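Bench corner, October

I finally got the workshop corner sorted at Lill, and I had way too much fun poking at all the surfaces up close!
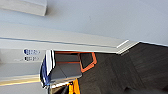
The white trim was Ionuț Avram's idea and I grumbled over it for 2 weekends, but I love it now. Next up, the metal and panel bits (my favorites).

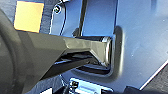
Rounded recess in the blue-gray panel, yellow sticker nearby.

I could look at screws and slots all day.

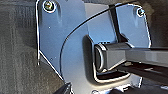

More when I get to the shelves, 18 of them to go.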